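How Does a Robot Know Where the Knob Is?

Picking up a doorknob is easy for you. You look at it, you reach out, and your fingers close. You do not have to think about any of those steps.

A robot arm has to be told about all of them. The telling is done by software, the instructions that run on a computer. In this article we look at how the software for one robot arm does its job. The arm works in a pretend room inside a computer program, with a table, some knobs and a screwdriver.

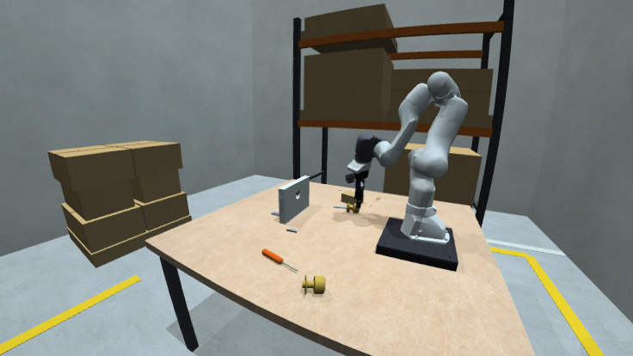
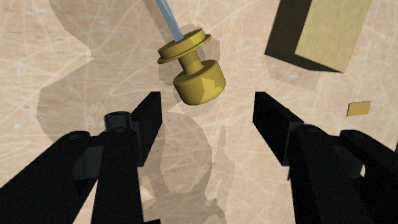
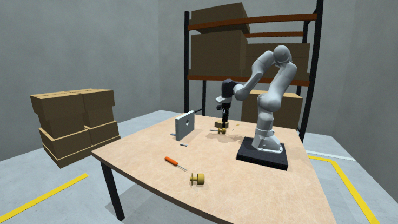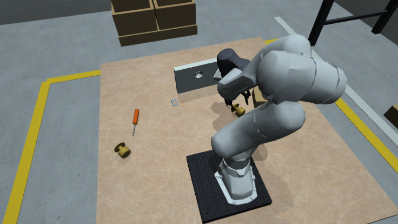 The arm and its knobs, all drawn by a computer. The second picture looks down past the gripper's fingers. In the third, the gripper is holding a part just above the table.

Why use a pretend room?

A room like this is called a simulation. The computer draws the table, the boxes and the shadows, and it also works out how things would move. If the arm bumps a knob, the computer works out where the knob should roll.

Programmers like simulations because mistakes in them are cheap. A real robot arm that swings into a real shelf can break the shelf, the arm, or both. A pretend arm that does the same thing can be put back with one click. The program can also start over again and again without getting tired. Amedeo Orlandini, who writes robot software at a workshop called Hernthorpe, lets his program run all night and reads the results in the morning. One night in March it tried to pick up a knob 1000 times. It managed 900 of them. The other 100 were the ones he wanted to read about.

Job one: seeing

The first job of the software is called perception. Perception means working out what is there.

A camera does not see a knob. It gives the computer a very long list of numbers, and each number says how bright or what color one tiny dot of the picture is. The software has to find the dots that belong to the knob and separate them from the dots that belong to the table.

Shadows make this harder. Look at the second picture again. There are shadows all over the tabletop, and the knob is bright in one place and dark in another. You can tell that it is still one knob. A simple program might decide that the dark side is something else.

Shape helps. The knob is wide at one end, narrow in the middle and wide again at the other end. If the software knows that shape, it can search for it even when the color changes from one side to the other.

Having more than one camera view helps too. From one side, the arm can hide part of a thing. In the fourth picture, the small box behind the arm is partly covered up. From a different place, you might see more of it.

When the seeing job is finished, the software has an answer for each knob: where it is, and which way it is pointing. Programmers call this the pose. A knob lying on its side has a different pose from one standing up, and the gripper needs to come at it differently.

Job two: planning

Now the software knows where the knob is. Next it has to decide how to get there. This is called planning.

Try this with your own arm. Put your hand flat on a table, then touch a pencil without moving your shoulder. Now touch it again while keeping your elbow as high as you can. Your hand ended up in the same place, but your arm made a different shape each time. A robot arm with many joints has the same kind of choice.

The planner tries out different paths and throws away the bad ones. A path is bad if any part of the arm would hit something. On this table there is an upright panel to keep clear of, and behind the table there is a tall rack with boxes on it. It is no good getting the fingers to the knob if the elbow hits the rack on the way.

Orlandini's planner is called Zorora. It usually looks at 17 paths before it chooses one. It picks a short one if it can – but it will take a longer one if the short one passes too close to something.

Job three: moving

The last job is called control. The plan says where the arm should go. Control makes the joints follow the plan.

Many times every second, the control software asks each joint the same question: where are you now? Then it compares the answer with the plan. If a joint is a little behind, it gets a stronger push. If it is too far ahead, it gets slowed down. This checking goes round and round, so programmers call it a loop.

You use a loop like this when you fill a glass with water. You watch the water rise, and you pour more slowly when it gets near the top.

The gripper has its own control. It must open wide enough to go around the knob, then close until it has a good hold. If it squeezes too little, the knob slips. If it squeezes too much, a soft thing could be squashed. A knob is hard, so it is a good thing to practice on.

When it goes wrong

Sometimes the fingers close and there is nothing between them. The software can notice this, because the fingers have come closer together than they could with a knob in the way. Then it goes back to job one and looks again.

Going back and looking again was a late addition to Zorora. In the first version, the arm would lift its empty gripper, carry nothing across the table, and carefully put nothing down.

Try it yourself

You need 2 people, a table, a blindfold and a few small things that are safe to pick up. One person is the arm and wears the blindfold. The other person is the software and may only use words such as "left," "forward," "down," "open" and "close."

Try to pick up one thing without touching any of the others. Then swap places.

Words to know

Simulation: a pretend world that runs on a computer.
Perception: working out what is there and where it is.
Pose: where a thing is and which way it is pointing.
Planning: choosing a path that does not hit anything.
Control: making the joints follow the path.
Gripper: the part at the end of the arm that holds things.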